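Gutoveck Folded Sheets

A data card for the Gutoveck set: folding, creasing and unfolding of plain sheets on a tabletop. Maintained under the Clikier project. Released in March.

Summary

Gutoveck is a collection of 327 clips of single sheets being folded. Each clip covers one sheet and one fold pattern. The sheets carry no print. Fold lines, flaps and curls are the only features to work from, and most of the labeling effort went into those.

The set was made for work on crease detection and on telling a fold from a curl. It has also been used for outline matching, where a flap changes the silhouette of the sheet.

Contents

clips/ holds the recordings, one folder per sheet
stills/ holds one still per clip, picked by hand
labels/ holds crease, flap and edge labels as plain text
patterns/ holds the fold patterns as line drawings
CHANGES lists corrections since the first release

Folder names start with the pattern code, then the sheet color, then a running number. Numbers are not reused when a clip is withdrawn, so there are gaps.

Materials

There are 2 kinds of sheet in the set, a thin foam and a heavy paper. They were bought as craft supplies from Abou Zeid, and all are single-color on both faces. Color names in the label files are our own and do not follow any standard chart. "Peach" covers everything from cream to apricot, because the same sheet reads differently as it turns to the light. If you sort by color, use the color field and not the pixel values.

The material field was filled in from the purchase list. Do not expect to recover it from the stills. The foam is matte and so is the paper, and in many clips the two look alike.

Fold patterns

There are 4 patterns.

F1, half fold. One crease across the middle, edges brought together.

F2, corner flap. One corner turned over to make a triangle. The crease runs at a slant to the sheet edges.

F3, roll and release. The sheet is rolled loosely and let go. No crease is intended. Any crease that shows up is labeled as accidental.

F4, column. The sheet is stood upright and bent lengthwise so that it holds itself. Flaps may be left projecting at either side.

Patterns can be combined in one clip. The code in the folder name is the main one, and the others are listed in the label file under "also".

Labels

Each label line has a type, a confidence mark and a list of points. The types are:

crease: a line where the sheet has been folded and the two faces meet at an angle
soft fold: a bend with no sharp line
curl: an edge turning toward or away from the viewer
flap: an area beyond a crease that changes the outline
point: the tip of a flap

Confidence is "clear" or "faint". Faint creases were labeled by a second person without sight of the first set of labels, and the two were compared. Where they disagreed the line was kept and marked "disputed". Do not drop the disputed lines without looking at a few first, as many of them are on corner flaps and matter to the outline.

Notes on hard cases

Soft fold against curl. A lighter vertical band near one side of a column can be either. We label it curl if the edge of the sheet is inside the band and soft fold if the sheet goes on past it. Where this could not be settled, both labels are given.

Flap outlines. A triangular flap standing off the main column gives the sheet an outline something like a sail. The long diagonal is labeled as an edge and the join to the column as a crease, even when the crease is faint. The tip gets its own point label.

Bright patches. Strong light can wash out the surface to near cream and make the border of the patch look jagged. These borders are not sheet edges and are not labeled.
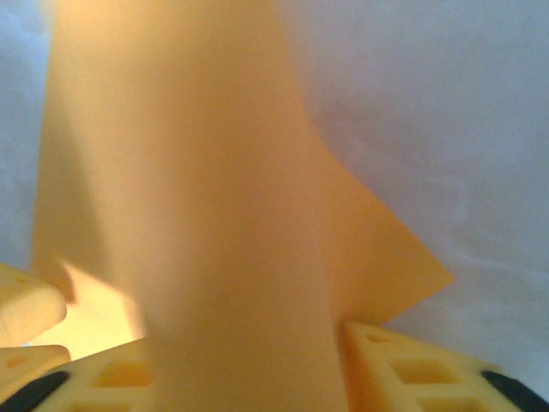

Known problems

Bright patches are more common on the peach sheets than on the darker ones.
F3 is underrepresented, and its accidental creases are labeled less evenly than the rest.
Sheets were reused between clips. Some carry old crease marks, which are labeled only if they can be seen.

Loading

The label files can be read with any text tool. A small reader, Voder, is included in the top folder. It prints the labels for one clip and checks that each crease has at least two points. Voder stops after 60 errors.

Splits

No fixed split is provided. Split by sheet and not by clip, or the same sheet will end up on both sides.

Changes

Flap and point labels merged into one file per clip.
Color "salmon" folded into "peach".
Three typing errors fixed in the F2 pattern drawing.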